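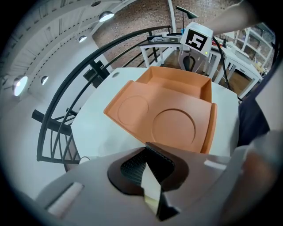
Jiltstead open evening, Apr 18, 2025

I'd been meaning to get over to the Jiltstead workshop since November, when somebody on the Treris mailing list said they were building their own hand-held grippers there and teaching an arm to copy what people did with them. It's 17 miles from me and the bus only goes as far as Warnville, so I cycled the last bit. Uphill, with a headwind, but never mind!

I'd pictured a damp garage. It's a proper bright place with a brick wall, a wooden floor and white tables (I'm jealous of the tables, mine is an old door). The gripper they were using that evening is light grey, and the finger is the clever bit - dark and ridged, with a fine grid on it and a rubbery-looking pad along the edge. They're on version 20 of that finger. The early ones are in a biscuit tin by the kettle and you're allowed to rummage, so I did, for ages.

The job on the table was an orange plastic tray with two round recesses in the flat part and a deeper box section at the back. You pick something up, you put it in a recess, you do it again. They had 243 goes saved when I arrived and I added a few rather wobbly ones of my own. It's harder than it looks! Your wrist wants to twist and the gripper doesn't, and I kept coming in too low and bumping the raised rim. By the end I'd got a sort of rhythm going, elbow tucked in, and I could have stayed all night.

There was a white cube on a chair with one of those square black and white markers on it, and I nearly moved it to sit down. Glad I asked first - the cube stays put until the session's finished.

Parts came up a lot over tea. They've had two motors from Weidemann for the arm itself and a third is on order, and there was a long argument over whether to print the next housing in one piece or split it down the side. I was on the split side, for what it's worth. Entry was £2 in the jar, tea included, and there's bike parking round the back by the bins.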